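Home | Residents | Notices | Newsletter | Contact

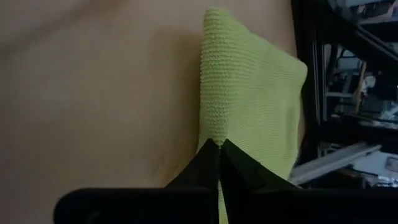

Nkechi Nwankwo
Building Systems Manager, Olatunji Court

Water shutoff and riser valve replacement, east stack

The isolation valves on the east riser will be replaced in September. Work starts on a Tuesday at 8:30 a.m. and affects all units whose numbers end in 2. Cold water will be off first. Hot water follows once the cold side has been refilled and checked for leaks. Each unit should expect one shutoff in the morning and one in the afternoon. Written times will be posted in the elevator lobby and slid under doors.

The existing gate valves date from the original construction. Several no longer close fully, so a repair in one unit has meant draining the whole stack. The new units are quarter-turn ball valves supplied by Vistent and rated for the pressure at the lower floors. Access is through the panel behind the bathroom door. Please clear the floor in front of it and empty the vanity cabinet.
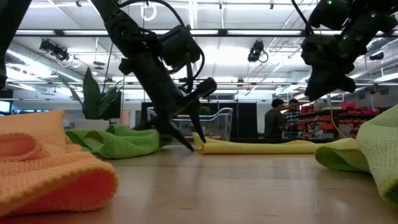 Residents who have tiled or painted over the panel should write to Asabe Nnaji before the end of the month. The contractor will cut a new opening and fit a metal door, and the unit owner pays for finish work. Under the declaration, the valve and everything upstream of it are common property. Piping downstream of the valve belongs to the unit.

After service returns, open the bathtub faucet before any other fixture and run it until the water is clear. Remove the aerators from the kitchen and bathroom faucets first. Do not run the dishwasher or washing machine until this is done. Toilets may refill slowly for a short time.

The contract price is $1,068 per unit, paid from the reserve fund. There is no special assessment. Khải Khúc has the bid sheets and the reserve schedule for owners who want to read them. The west stack is planned for next year, pending inspection.

Olatunji Court Management Office, ground floor | © Olatunji Court Condominium Association | Back to top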